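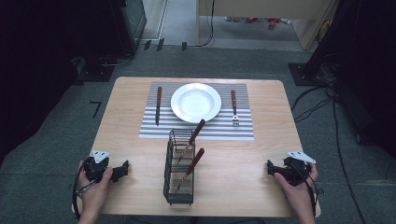 Willy Willems schreibt, er habe schon drei angeblich spülmaschinenfeste Bestecke mit Holzgriff besessen, und alle drei seien nach einem Winter grau gewesen. Warum also noch eins?

Berechtigte Frage. Wir haben sie uns vor der Aufnahme der Serie Penosska auch gestellt, und ganz ausgeräumt ist sie nicht.

Penosska Tafelbesteck mit Holzgriff
Artikelnummer 1378
Lieferbar ab Juni, Vorbestellung möglich

Der Hersteller Jovov nennt das Besteck »pflegeleicht«. Das Wort haben wir aus unserer Beschreibung gestrichen. Ein Griff aus Holz will nach dem Essen von Hand gespült und gleich abgetrocknet werden, und ein paarmal im Jahr braucht er Öl. Wer das pflegeleicht findet, hat vermutlich auch eine gusseiserne Pfanne und Freude daran. Alle anderen sollten bei Vollmetall bleiben, wir führen davon genug.

Was wir geprüft haben

Auf dem Karton steht »spülmaschinengeeignet bis 55 Grad«. Wir haben vier Messer und vier Gabeln neun Wochen lang täglich im Personalraum mitlaufen lassen, Kurzprogramm, handelsübliche Tabs. Danach waren zwei Griffe am Übergang zur Klinge rau, einer hatte einen feinen Riss. Gelockert hatte sich keiner. Das ist besser als erwartet und schlechter als versprochen. Auf Nachfrage hieß es bei Jovov, man könne die rauen Stellen nachschleifen. Kann man. Steht aber nicht auf dem Karton.

Die von Hand gespülte Vergleichsgruppe sah nach derselben Zeit aus wie am ersten Tag, nur etwas matter.

Zum Messer: Es schneidet Brot mit weicher Kruste, Braten und alles, was ein Tafelmesser schneiden soll. Die im Katalog behauptete »Steakqualität« können wir nicht nachvollziehen. Bei Rumpsteak wird gesägt. Nachschärfen geht, auf einem feinen Stein und mit Geduld.

Zur Gabel: gut ausgewogen, etwas kopflastig, wenn man kleine Hände hat. Die Kanten zwischen den Zinken waren bei der ersten Lieferung schlecht entgratet. Wir haben die Lieferung zurückgeschickt. Bei der zweiten war es in Ordnung, und wir sehen weiterhin jede Packung durch.

Technische Angaben

Griff: Holz, geölt, zweifach vernietet
Klinge und Zinken: Edelstahl, poliert
Gewicht Messer und Gabel zusammen: 124 g
Spülmaschine: laut Hersteller ja, laut uns lieber nicht
Löffel: als Einzelteil erhältlich, derzeit mit langer Wartezeit

Farbe der Griffe

Holz fällt unterschiedlich aus. Die Griffe kommen mal rötlicher, mal dunkler, auch innerhalb eines Satzes. Jovov verkauft das als Charakter. Wer sechs gleiche Griffe möchte, schreibt es bitte in das Bemerkungsfeld, dann suchen wir aus dem Bestand zusammen, was zusammenpasst. Eine Garantie geben wir darauf nicht.

Das Pflegeöl

Zum Besteck bietet der Hersteller das Öl Grenis an, in einer sehr kleinen Flasche zu einem sehr selbstbewussten Preis. Wir haben es neben ein einfaches, lebensmittelechtes Leinöl gestellt und nach zwei Monaten keinen Unterschied gefunden, weder im Griff noch im Geruch. Wir bestellen Grenis auf Wunsch, ins Regal kommt es nicht.

Rückmeldungen

Vinh Tôn: Liegt gut in der Hand, aber die Nieten spürt man. Nach einer Woche habe ich nicht mehr darauf geachtet. Die Schachtel riecht streng, das Besteck zum Glück nicht.

Siriwardena, Gästehaus: Für den Frühstücksraum zu empfindlich, für den eigenen Tisch behalten wir es.

Rückgabe

Unbenutzt innerhalb von 30 Tagen. Einmal geöltes Besteck nehmen wir nur bei Materialfehlern zurück. Ein Riss im Griff gilt bei uns im ersten Jahr als Materialfehler, auch wenn der Hersteller das anders sieht. Fragen zum Artikel beantworten wir telefonisch, samstags bis 13 Uhr.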